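News from the Wokari bench
2020-01-10

Happy new year, everyone! I promised last time I'd write up what we've been doing with the wrist camera work, and I've got a coffee and a quiet hour, so here goes.

The question for Wokari was pretty simple. If you train a grasping policy on nothing but the view from the wrist, how much does it lean on the background? We had 3163 demonstrations from the old bench, all on the same grey mat, and my hunch was that the policy had more or less memorised the mat. So we moved over to the butcher-block top (lovely thing, far too nice for us) and collected another 500, with the thin black frame as the target. It's a mean little object: skinny bars, the table showing through between them, and nearly the same colour as the fingers.
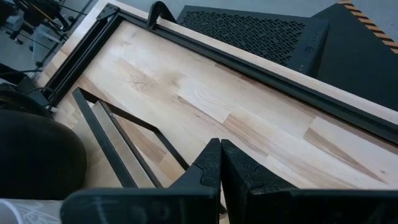
What we found

The old policy fell over on the wood, and I mean badly. It went for grain streaks, it went for the knot, and it had a real fondness for the black rail. Mixing in all 500 new demos sorted most of that out, but the bit I'm excited about is that 173 of them did nearly as well, provided we picked the ones where the wrist came in from a different angle each time. Colour jitter on its own hardly helped, which surprised me!

Asteck ran the same comparison on their own bench and saw the same ordering, though with a bigger gap for the jitter runs. I'd love to know why. My guess is the lighting, but it's only a guess.

Next up is Magalhães, where we try 8 table surfaces and one shared policy. If you've got an ugly tabletop going spare, please get in touch with us at Prudodero.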